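Robots that handle computer chips get a shared rulebook in Jorkport

JORKPORT — Repair shops and labs that let robots handle computer processors now have a common set of ground rules to work from, and the people who wrote them could hardly be happier about it.

The Urstead Handling Guide, released in May, is the work of 20 shops, labs and training centers. It runs just 3 pages and covers how a robot should pick up a processor, carry it and set it down, along with what has to be written in the log afterward.

The guide grew out of a workshop hosted by Prundent, a Jorkport automation firm, where members compared notes and found that almost every site had its own idea of a safe grip. Some had no written limit on squeeze force at all! The group went on to review 133 handling reports before settling on a first draft.

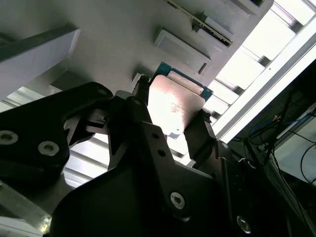 A processor held between the two fingers of a robotic gripper.

Under the new rules, fingers may press on the sides of a chip but must stay clear of its contacts. Grip force has to be checked at the start of every shift, and finger tips must be inspected after 500 picks. Any chip that slips gets set aside for a person to look at before it goes near a socket.

The Huamán training center has already built its evening course around the guide, and says students are picking it up fast. It helps that the rules are written in plain language, with a one-page checklist that can be taped up beside the machine.

Following the guide is voluntary. Member sites can send in suggested changes through the end of the year, and a section on memory modules is next on the list.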